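Goltside letting the captain go, and what it means for the coach
Forum: Women's handball, general talk

siv_ronning
I read all the posts about Rania Darwish moving to Cistdale and most of them are about what Goltside loses in attack. I would like to ask about the other side. What does Cistdale think they are buying? She has 185 matches in one system, with one coach, and the system was made for her. Cistdale play much wider and they change the center back every ten minutes. I am afraid she will look like an ordinary player there, and then people will say she was never so good.

pivot_left
She was top scorer in a bad team too, before that coach came. People forget this.

siv_ronning
You are right, I did not remember it well. But she was younger and she played on the wing. For me it is a different job.

murin_fan_77
Sorry but I disagree with the whole idea. A good center back reads the defense, and this you take with you in your bag. When Murín sold their playmaker everybody wrote the same thing, and in February she was the best player in the league.

I was at the last home match, 2,466 people in the hall, and every attack started with her looking at the pivot and waiting. You don't lose that because the shirt has another color. 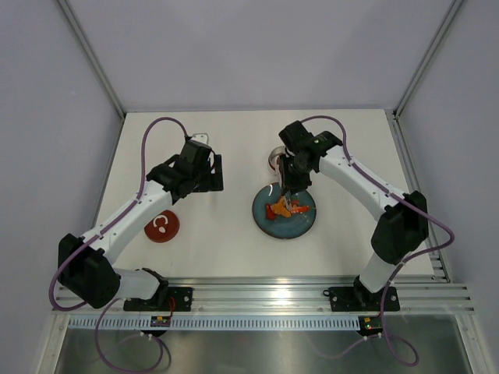 Left arm over the table, right one on the other side.

seven_meters
The waiting is exactly the problem, murin_fan. Cistdale do not wait. Their attacks are short and the coach takes you off if you hold the ball. I watched them in the cup against Allico and the center back got 2 passes in the first minutes, then she was on the bench.

murin_fan_77
One match. And that center back was 19 years old.

seven_meters
Fine, but show me a match where they played slow. I have not seen one.

pivot_left
Does someone know if the contract is two seasons or three? The club page says only "long term".

siv_ronning
Two, with option, according to the local paper. I could not find who has the option, the club or the player.

backcourt_bo
I drive 400 kilometers to see Goltside twice a year so maybe I am not neutral. My worry is for the coach who stays. If they finish in the middle of the table now, everyone will say it was all Rania. If they win, she gets no credit for the years before. I find both unfair.

siv_ronning
Yes, I wanted to come to this also. I think he loses more than she does.

murin_fan_77
Here we agree at least. Who plays center for Goltside now, the girl from the second team?

backcourt_bo
She played there in both practice matches. Good shot, but she passes late.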